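How to Write an Artist Bio for a Library Talk

The Furneck library wants a bio by Monday. You have been making things for years and can't think of one fact about yourself. Start anyway.

Step 1. Write badly, at length

Put down everything: the night classes, the Sarnlow craft fair, the mural on the Pringle Street laundromat. Keep going until you reach 900 or 1000 words. Most of it is compost.
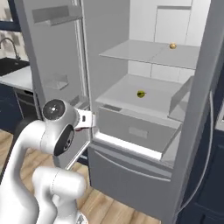 Then cut it to one paragraph. "Has always been passionate about color" goes first. So has everybody, including toddlers.

Step 2. Pick a person

"Marichka Stetsiuk makes linocuts of bus stops" beats "I make." Third person feels pompous for 2 days and then wears off. Librarians paste these straight into the flyer, so spare them the pronoun surgery.

Step 3. Read it to somebody blunt

I use Zuzanna Chmielewska, who once stopped me at "liminal" and asked if I needed a glass of water. Fix whatever makes them wince.

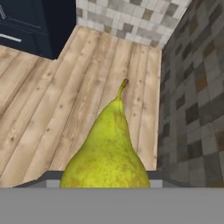
Step 4. Send it in the email

Paste the text into the message itself. Attachments get lost. Add a link to your work, check that it opens, and spell your own name right. I have missed that last one.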